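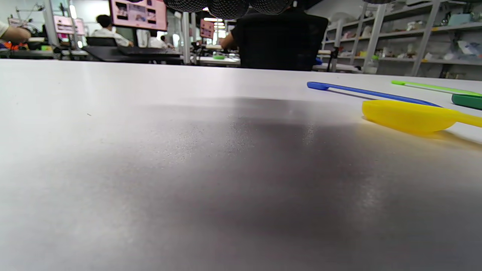
Figure 4-1. Coloured plastic utensils on a pale tabletop.

4.2 Preparing a film for the screening library

This section applies to Prilham Screening Manager when used by film societies and small cinemas. Complete section 4.1 (user roles) first. Only users with the Programmer role can add a title.

1. Open Library and select New Title.
2. Enter the release title exactly as it appears on the distributor's licence. Enter festival or working titles under Alternate Titles.
3. Select the category. For a dramatized life story, choose Feature – Biographical. Choose Documentary only when the work is classed that way on the licence.
4. Enter the running time in minutes, including end credits.
5. Attach the licence as a PDF. The file name must not exceed 46 characters.
6. Enter the principal cast and the composer. Separate names with a semicolon.
7. Select Save as Draft.

Note: Titles imported from a Plurkitz catalogue arrive with the cast field locked. To edit it, open the record, select Unlink, and confirm.

Caution: Unlinking cannot be reversed. Later corrections to the catalogue will not reach the record.
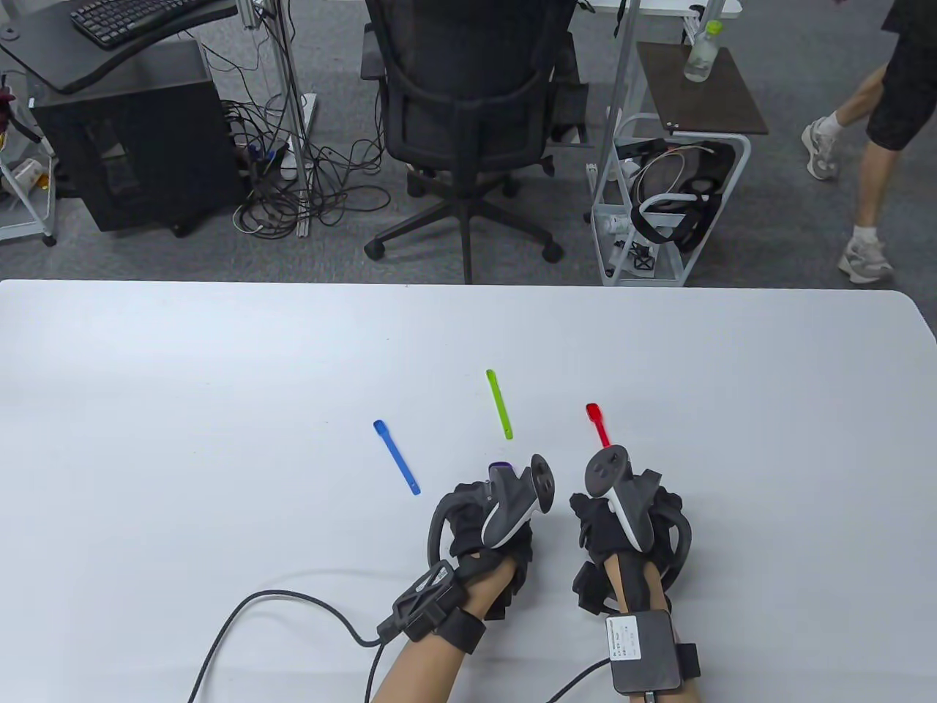
Figure 4-2. Blue, green and red spoons on a white table, with a controller in each gloved hand.

4.3 Adding stills and music credits

1. Open the draft record and select the Media tab.
2. Upload at least 2 stills. The first is used on the programme page and the second in the email bulletin.
3. Enter the photographer's credit for each still. Records with a blank credit cannot be published.
4. Under Music, list each song performed on screen. Recordings heard only as background go under Score.
5. Select Check Record. Missing fields are marked in red.
6. Correct any marked fields and select Publish.

Note: The Wullilgate theme crops stills to a square on the programme page. The Semeniuk theme keeps the original shape – use it where the picture contains lettering.

Caution: Publishing sends the bulletin immediately if Auto-send is on. Turn it off under Settings > Bulletin before publishing a test record.

To withdraw a published title, see section 4.6.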